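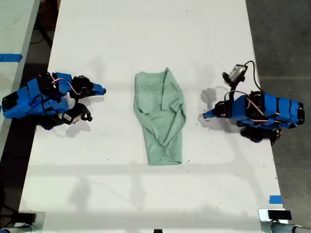

4.2 Equipment budget

Costs were planned per bench, with two arms to a bench. The Calwood workshop quoted $1759 for a complete bench, including table, clamps and cabling. We set aside a further $106 per bench for consumables and held $800 in reserve for replacement servos, which Tuvus supplies with a lead time of 33 days. Orders placed after September fall into the next funding year.

Fingertips were budgeted as a consumable. Moulded rubber tips were priced and left out of the first order. Painter's tape is charged to the same line (Figure 3), as is the labour to rewrap it. 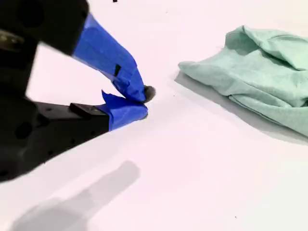 Figure 3. Gripper with both fingers covered in blue tape, holding a small dark object beside a pale green cloth.

Spare cameras were costed separately and are not included in the bench price.

Comments (3)

Marloes Bakker: Does the bench price include freight? Ours nearly doubled it.

Szu-yu Su: Freight is in Table 5, under Other.

Feng-yi Tsang: We went through a lot more tape than servos in our lab. I'd raise the consumables line.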